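Hilero Hats and Stands, Version 2
README

Hilero is a collection of short recordings about one small household activity: a person takes a cap from the table and puts it on a hat stand, or takes it off again. The collection has 3406 recordings. It was prepared in Cirkham, and this file explains how the things and the folders are organized.

The activity

Each recording belongs to one of 4 tasks:

hang: the cap starts on the table and should go on the stand
unhang: the cap starts on the stand and should go on the table
shape: the cap is crumpled and should get its round form back
turn: the cap stays on the table and the brim should face the stand

The words "crumpled" and "flat" in the label file speak only about the cap at the start. They say nothing about the result.

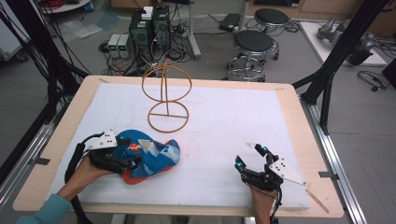 Kiều Lục

The blue cap with the red brim has the label cap_blue_red. Please do not use the printed figure as a sign for the front, because in a crumpled cap it can be at any side. We use the brim for this purpose.

The stand is labeled stand_ring. It has a flat round base with a straight bar across it, a rod in the center, and a ring in the upper part. In the notes we write "ring" for the upper one and "base" for the lower one. Version 1 used "ring" for both, and this made several notes hard to understand.

The white pad is called "pad" everywhere, also in the older notes where it was "mat".

Folders

recordings/ one folder for each recording
labels/ task, cap, stand, start state
notes/ free text in English, written by 2 people

Known problems

In the "turn" task, some notes say left and right from the side of the cap. We will correct them in April.

Questions about labels go to Kiều Lục, and questions about the notes go to Hòa Hồ.

Last change of this file: March 14, 2020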